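Living With a Partner Who Goes Quiet

A reader in Numville wrote to us after the last issue. She has been married for 24 years, and she says her husband has never once raised his voice at her. When he is upset he stops talking. He eats dinner, he takes the dog out, he answers if she asks him something about the car, and that is all she gets until it passes. Sometimes it passes overnight. Once it went on from a Saturday to the following Saturday.

She wanted to know whether she should leave him alone or push.

We gave the letter to Edith Montoya, who runs the Tuesday couples group and saw clients on her own for years before that. Her first answer was that it depends on what the silence is doing. Some people go quiet to calm down. Their heart is racing, they know they will say something stupid, and they shut up until they can think. Other people go quiet to make the other person pay. From across the kitchen table the two can look the same.

One way to tell them apart is to look at how it ends. A person who needed to cool off will usually come back to the subject, even if they do it badly. A person who is punishing you tends to wait until you apologize, whether or not you know what you are apologizing for. If you have said sorry many times over the years without finding out what the problem was, that deserves a conversation of its own.

Have that conversation on a good day. Edith was firm about this. Most couples try to talk about the silence while it is going on, and the quiet one hears it as one more attack. Pick an evening when you are getting along. Keep it short. "When you stop talking to me I don't know if you're tired or if you're furious, and I spend the whole day guessing. Can you tell me which one it is?" Then let them answer, even if it takes a while.

Ask for a time. Anselmo Arboleda and his wife, who came through the group last year, settled on 30 minutes. Either of them can call a break in an argument, and the one who calls it has to be back at the table half an hour later. He told us the first few tries were terrible. He would come back and sit there with his arms crossed. But he came back, and his wife stopped following him from room to room, and after a couple of months the breaks got easier. They still use the rule, mostly over money and over his brother.

Don't fill the gap with talk. If you are the one who talks, the urge is to keep explaining, or to send a string of texts from the next room. One message is enough. "I'm ready when you are" covers it. After that, go and do something you would have done anyway. Call your sister or finish the laundry.

Don't use the children or the in-laws to carry messages. "Tell your father dinner is ready" sounds harmless, and children understand exactly what it means.

Look at your own part too. Several people in the group found that their partner had tried to speak up early in the marriage and had been interrupted, corrected or laughed at. After enough of that, silence seems like the cheaper choice. If this sounds familiar, the next time your partner starts to complain about something, hear the whole complaint before you defend yourself.

When the silence comes with other things, such as control over money, threats, or keeping you from seeing friends, the advice above does not apply. Talk to someone outside the home, and do it at a time and place where you feel safe.

The reader wrote back in June. She and her husband had talked on the porch, and he said he hadn't known she minded that much. He has gone quiet once since then. It lasted one evening, and he told her before bed that it was about work.
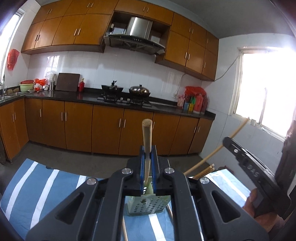 NUMVILLE, June

The couples group takes a break next month and starts again in the fall, with room for two new couples. Desta Weldu is keeping the list. You do not have to be married, and you do not have to be in trouble. The group meets upstairs, and there is an elevator at the back entrance.

Kamol Wiriya will write the next column, on what to do when one of you wants to move and the other does not. Send letters to the usual address and tell us if you would like your name left out.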